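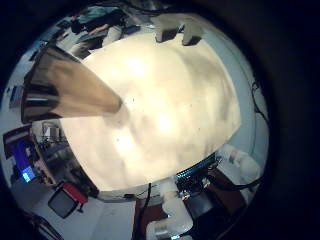

Part 3: Getting your shows and actors into Priltik

Last updated October 24, 2004

By now you should have Priltik installed and the opening screen up (if you're still getting the gray box with no buttons, go back to Part 2 and do the font thing). In this part we put the actual shows and movies in, hook up the actors to what they were in, and get the Asen recorder talking to the list so you stop taping the same talk show twice. I did that for most of a year, so no judgment!

Set aside an evening. My own collection was 454 titles when I first did this and I was still typing at midnight, but I also kept stopping to watch things.

Before you start

You'll want your tapes and discs somewhere you can reach them, the Asen remote, and the serial cable that came in the recorder box. Close Flevarer if you use it for playing clips. The two programs both try to grab the same folder and Flevarer always wins.

Making a new list

1. From the File menu pick New List. Give it a name with no slashes in it. I called mine Everything, and I regret it a little.

2. Choose TV and Movies from the pull-down. There's a Movies Only choice too, but if you pick that one you lose the season and episode boxes and there's no way to get them back later.

3. Click Save right away, before you add anything. Priltik doesn't save a brand new list on its own until you've done it once by hand.

Note: The free version stops at 500 titles. A whole season counts as one title as long as you enter it as a season, so don't put in every episode separately unless you've paid for the full one.

Adding a show

4. Click Add, then Show. Type the title the way it appears on screen, but leave off "The" and put it in the little box to the left. Otherwise half your collection ends up under T.

5. Fill in the years it ran. If it's still on, leave the second box blank. Don't put a question mark, it really doesn't like question marks.

6. Tab down to Seasons and type how many you own. A row opens up for each one. In the Where column I put the shelf (A, B, C, under the bed), and you can put anything you like there as long as it's short.

7. Click OK and check that the title shows up on the left. If it's in red, you've got two with the same name. I had that with Quiroga, the detective series, where there's the old one and the remake that everybody has been arguing about on the message boards this year. Put the starting year after the title and the red goes away.

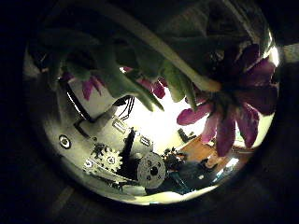 Movies work the same way, only you get a Running Time box in place of the seasons. I leave that one empty for anything I taped off TV – with the commercials in, the number's wrong anyway.

Hooking up the actors

I love this part! Once your cast is in, you can click on any name and see everything you own with that person in it, from the first walk-on they'd probably like to forget to whatever they're starring in now.

8. Open a title and click the Cast tab. Type the last name first, then a comma, then the first name.

9. If Priltik already knows the person, the name fills itself in. Hit Enter to accept it. If it fills in the wrong person, keep typing and it'll give up.

10. Put the character name in the second column. You only get 70 letters and spaces, plenty for most people, less so for soap characters who have been married a lot.

11. For guest spots, check the Guest box. Talk shows and awards shows go in as guest spots too, with Self as the character.

Caution: Do not use Merge Names unless you've made a copy of your list first. It can't be undone. I merged two actors who share a last name and an initial in July and I am still finding one of them in movies he was never in.

If somebody changed the name they work under (got married, dropped a middle name, whatever), enter them once under the name they use now and put the old one in the Also Known As box. Searching finds both.

Connecting the Asen recorder

12. Turn the recorder off. Plug the cable into the port on the back marked Data, and the other end into your computer. Turn the recorder back on and wait for the clock to show up.

13. In Priltik, go to Tools, then Recorders, then Find. It takes some six minutes the first time and the bar doesn't move for most of it. Leave it alone.

14. When the Asen shows up in the box, click it and choose Read Schedule. Whatever you have set to record comes in as a second list at the bottom of the window. 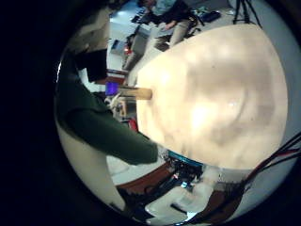
Anything in that bottom list with a little star next to it is something you already own. Click the star and you can skip the recording from there without getting up. Reruns are pretty good, it catches nearly all of mine. Talk shows are spotty because the guide data often leaves out who's on, so I'd still check those yourself before you skip them.

If the Find step comes up empty, try the other serial port, and then try it with the recorder's door closed. Theerawat Suwannarat wrote in to tell me about the door and I didn't believe it until I tried it.

Bringing in an old list

15. If you've been keeping things in a spreadsheet, save it as plain text with tabs. Put the title in the first column and the year in the second.

16. Choose Import from the File menu and pick your file. Look over the preview before you click Yes. When the years are sitting where the titles should be, click No and swap your columns.

Note: Accent marks get lost on import. You'll have to fix those by hand – sort by title and the odd ones mostly bunch up at the end.

Make your backup copy now, while it's all fresh. File, Copy List, and put it on a disk that isn't in the computer. Part 4 is printing labels for the spines, and for that you'll need the sheet sizes from the inside of the label box.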